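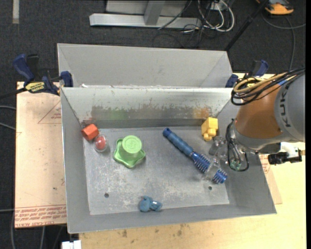
Why Do Metal Things Rust, Scratch and Wear Out?

Metal is strong. We use it for bridges, bikes, spoons and boxes. But even strong things change when they are used every day. A new pan is shiny, and an old pan is dull and covered in fine lines. The word for this slow change is wear. This page explains how wear happens, what rust is, and how people help metal last longer.

What is metal?

Most metals start out as rock. Rock with a lot of metal in it is called ore. People dig up the ore and heat it until the metal can be taken out. The metal can then be poured into a shape, pulled into wire or rolled flat.

Metal that has been rolled flat and thin is called sheet metal. A machine squeezes a thick slab between heavy rollers, over and over, until it is as thin as the maker wants. Sheet metal can be cut and folded a bit like cardboard. Lockers, mailboxes and the outsides of cars are made this way. When you open a locker, look at the corners. You may find a fold, or a line of small round spots where two pieces were joined with heat.

Hard and soft

A scratch happens when something hard is dragged across something softer. The hard thing digs in and pushes some of the soft thing out of the way.

You can test this with a bar of soap. Your fingernail is harder than soap, so it leaves a groove. Now try the soap on your fingernail. It leaves a smear, but no groove.

Scientists use a list called the Mohs scale to compare how hard minerals are. It goes from 1 to 10. Talc is the softest and is number 1. Diamond is the hardest and is number 10. The mineral calcite is number 3. A copper coin is close to that, and glass is a good deal harder. Sand often contains quartz, which is number 7. This is why sandy shoes can scratch a floor.

Why paint chips

Many metal things are covered with paint or another thin coat. The coat gives them color, and it also keeps air and water away from the metal.

Metal bends a little when it is hit. A dry coat of paint may not bend as well, so it can crack. Then a small flake comes off, and that is a chip. After the first chip, the paint next to it has a loose edge, and it is easier for the next flake to come off. A small bare spot can grow into a large patch this way.

Sometimes a mark on metal is color that has been added. If a crayon or a painted toy rubs on a metal wall, some of its color can stay behind. Bike racks often have smears in several colors from the bikes that have been pushed into them.

What is rust?

Rust is the flaky red-brown stuff that forms on iron and steel. It needs three things: iron, water and oxygen. Oxygen is a gas in the air. When all three meet, the iron slowly turns into a new material. That new material is rust.

Rust is weaker than iron. It takes up more room too, so it puffs up and falls off. Then fresh iron is open to the air and can rust next. Salt speeds this up. Cars in snowy places often rust early when salt is spread on the roads in winter.

Aluminum does not rust, because there is no iron in it. It does join with oxygen, but the layer it makes is thin and tough and stays in place. Copper can turn green outdoors. The Statue of Liberty is covered in copper, and that is how she got her color.

How people protect metal

Paint is one way. Oil is another - it keeps water from touching the metal, so people put it on bike chains and tools. Steel can also be dipped in melted zinc. This is called galvanizing. Buckets and fences are often made from galvanized steel.

Stainless steel has a metal called chromium mixed into it. The chromium makes a very thin layer on the outside that keeps rust from starting. Many forks and sinks are stainless steel.

Try it: three nails in water

You will need 3 plain iron nails, 3 jars, water, salt and a little cooking oil. Ask an adult to help, and check that the nails are not galvanized.

Put one nail in a dry jar. Put the second in a jar of water, with the top of the nail sticking out. Rub oil all over the third nail and put it in a jar of water too. If you have another nail and jar, make one with salty water.

Look at the jars once a day for 14 days. Draw what you see each time, and write down the day when you first find rust. Wash your hands if you touch the nails.

Words to know

Ore - rock that has a lot of metal in it
Galvanize - to cover steel with zinc
Oxygen - a gas in the air that we breathe
Wear - the slow change in a thing as it is used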